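Viltura 手首式血圧計 レビュー:測定の再現性と記録機能

2020/03/10

家庭用血圧計は上腕式が基本とされるが、設置場所と着衣の制約から手首式を選ぶ利用者も多い。本稿ではVilturaの手首式モデルを取り上げ、上腕式のCokunardを比較機として、測定の再現性、カフの装着性、データ出力の三点を確認した。購入先はBrutavvilleの医療用品店で、2台とも自費購入である。

測定条件
起床後1時間以内、排尿後、朝食前に座位で測定した。5分間の安静後、1分間隔で2回測定し、平均値を採用した。手首式では肘を机に置き、手首を心臓の高さに合わせた。左右差の影響を避けるため、測定は左側に統一し、手首式と上腕式の順序は日ごとに入れ替えた。

再現性
連続2回の収縮期血圧の差は、ほとんどの日で5mmHg以内に収まった。比較機との差は手首の高さに強く依存する。膝の上に手を置いた状態では明らかに高い値が出た。本機には高さを検知するセンサーがあり、範囲外では測定を開始しない。ただし許容幅が広く、下限付近でも開始できてしまう。数値を医師に提示する用途であれば、クッション等で高さを固定したほうがよい。
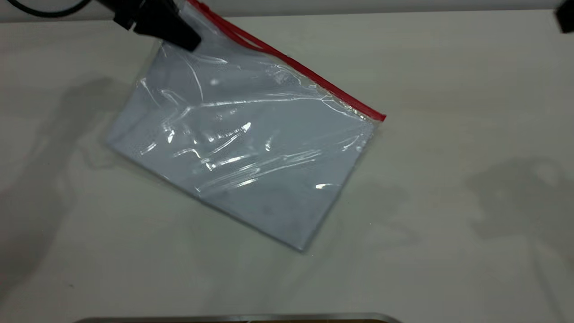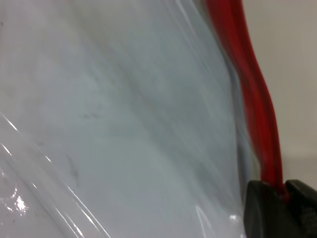
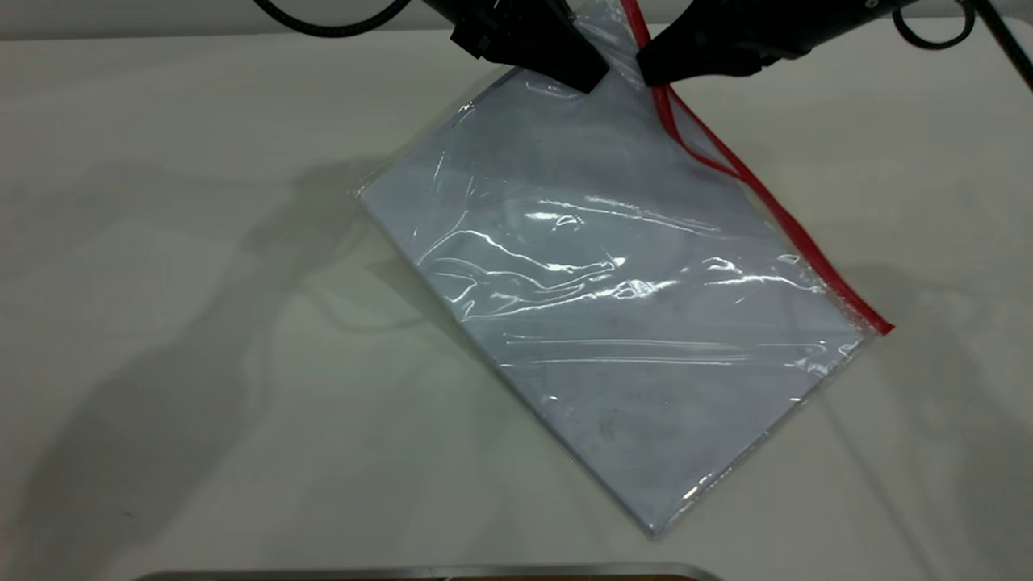
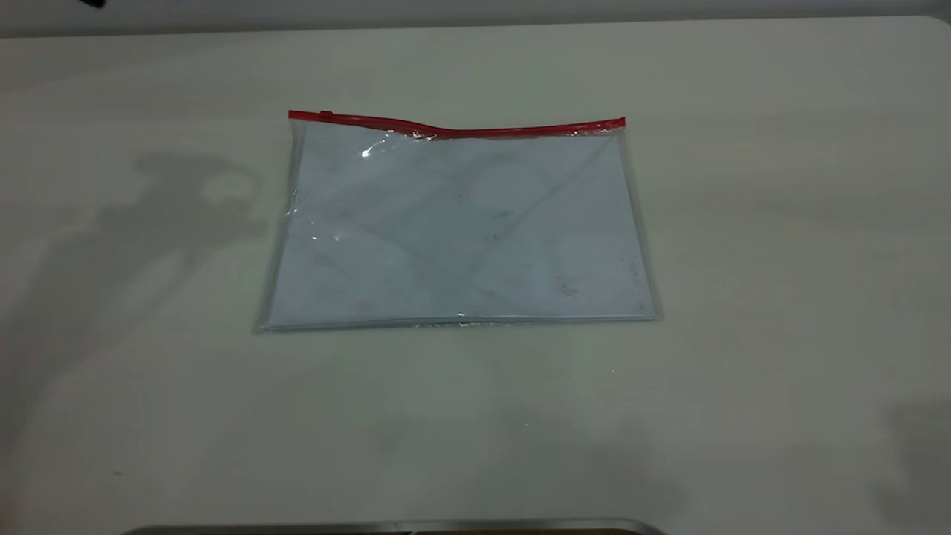 透明なプラスチック素材。1枚目、3枚目、4枚目は赤いジッパー部分。

カフ
樹脂芯入りの巻き付け式で、片手で装着できる。手首の細い利用者では重なりが大きくなり、端部が浮きやすい。加圧は静かだが、減圧時に短い排気音がある。装着位置の目安線は内側にしか印刷されておらず、巻いた後に確認できない点は改善を望む。

記録機能
本体メモリは100件で、超過分は古いものから上書きされる。連携アプリAwasthiに転送すれば2000件まで保持でき、CSVでの書き出しにも対応する。手元の書き出しファイルは、旧機種から移行した分を含めて1191行あり、欠落や重複は認められなかった。日付の形式は変更できず、表計算ソフトで開く際には列の型を指定する必要がある。不規則脈波の検出フラグは本体画面には表示されるが、CSVには出力されない。受診時の資料として使う場合、この欠落は小さくない。

電源
単4形乾電池2本。ACアダプターには対応しない。電池交換後も時刻は保持されたが、設定していた測定音は初期値に戻った。

評価
高さの管理を利用者側で徹底できるなら、日々の推移を見る用途には足りる。不整脈の指摘を受けている場合や、投薬量の調整に数値を使う場合は、上腕式を主とし、本機は外出時の補助にとどめるのが妥当である。保証期間は1年、カフ単体の交換部品は別売りで、購入店での取り寄せとなる。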